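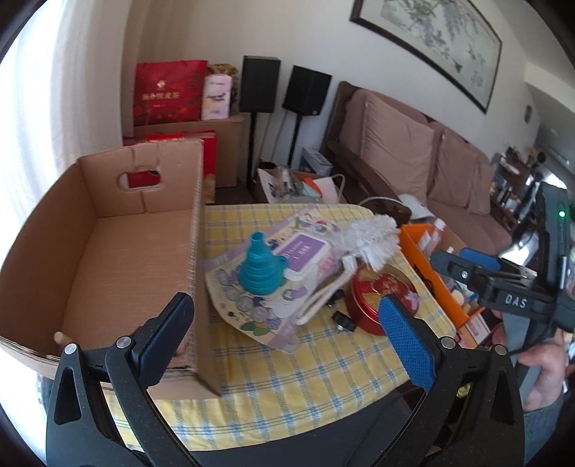 Zurkholm Issues Sorting Procedure for Small Household Goods

Kostemthorpe, Sep 19, 2020. Zurkholm, a supplier of storage and home-organizing services, has released a written procedure for sorting small household goods at a living room table. It replaces the short checklist issued to clients in August.

The procedure covers items that have no fixed place in the home: wipes, dusters, collapsible funnels, pouches, tins and small bottles. Goods are laid out on a covered table and divided between two containers. A cardboard box with handle holes takes items going to a closet or another room. An open-topped storage box takes small items in regular use, with bottles kept upright and caps closed.

Flat pouches are packed last. Silicone funnels are collapsed before packing. Round tins are opened, checked and closed again, and loose caps or knobs are set aside until the matching part is found. Cables are coiled separately and are not placed under other goods.

"The table should be cleared in one session," said Attila Kelemen, head of procedures at Zurkholm. "Items left out overnight tend to go back where they came from."

The procedure was tested in 43 homes. Printed copies, limited to 2,000, are available through the Kostemthorpe office. Orders of 200 or more copies require advance notice.

Search releases Enter keyword Go

Related items
Zurkholm and Bognár Agree on Carton Sizes
Olunix Storage Boxes Added to Catalog
Closet Shelf Labeling: Revised Instructions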